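Speaker notes: The registry counter and the person without a lawyer
Afternoon session, court staff and legal aid workers, Flokiscombe

Start slowly. Say good afternoon, thank Graziella Ferri for the invitation. Say that I worked in a court registry for 19 years before I began to train registry staff, and that I did not study law until I was already in the job.

Slide 1. Who comes to the counter
In the registry at Gullano we looked at 715 civil files opened by people who had no lawyer. In 170 of them the first paper was sent back. Let the room read the numbers. Then ask: what do you think was the most common fault?
Wait for answers. Usually people say "the fee" or "wrong court".
It was the address of the other party. The form asked for "domicile of the respondent" and many people wrote their own address, or the town only.
Say that after this the form asked "Where does the other person live?" with separate lines for street, house number and town.

Slide 2. Information and advice
This is the part where staff are afraid, and I understand them. They are told "never give legal advice", so they give nothing at all.
Give the two lists from the handout. Staff may say what a form is for, what the time limit is according to the rule, what the fee is, where the hearing room is. Staff may not say whether the person will win, which claim is better to make, or what to write in the box for reasons.
Example: a woman asks, "Should I appeal?" The clerk cannot answer this. The clerk can say, "The time limit to appeal is written on the last page of your judgment. The form is this one. The legal aid desk can talk to you about whether to do it."
Ask two people from the front row to play this. If they are shy, I play both.

Slide 3. Interpreters
Remedios Toledo will speak on this after the break, so keep it short. Only one point from me: the need for an interpreter must be written on the file on the first day. If it is written only at the hearing, the hearing is lost and everybody has travelled for nothing. Mention the file cover in Luo and English, which was made by a clerk with a ruler and a photocopier. Pass the copy around, please get it back.

Slide 4. The Sosten sheet
Sosten is the name of our one-page sheet, it is not a computer program. Somebody always asks this.
The front has the case number, next date, room, and what to bring. The back has the telephone numbers for legal aid.
We printed 2000 sheets in June and the registry used all of them. The judges did not like it at first. They thought the public would take it for an order of the court. We put the line "This sheet is not a court order" at the top in large letters and the objection was withdrawn.
Credit Encarnación Carrasco for the layout. She is in the room, ask her to stand.

Slide 5. What we did not solve
Be open here. Enforcement is still very hard for a person alone. They get the judgment, they come back to the counter happy, and we must explain that there is another form and another fee. I do not have a good answer. In the discussion I would like to hear how other registries do it.
Also the time limit for service. If there are questions about foreign service, pass them to Iñaki Vidal.

Questions
Keep fifteen minutes. Repeat each question into the microphone. Handouts are on the side table, also the blank form in both versions. 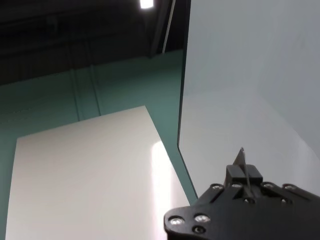 Ronaldo Gatchalian wrote afterwards that the two lists on slide 2 should hang at the counter where the public can read them too, and that his own registry would add a third one, for questions which the clerk must take to the registrar before answering.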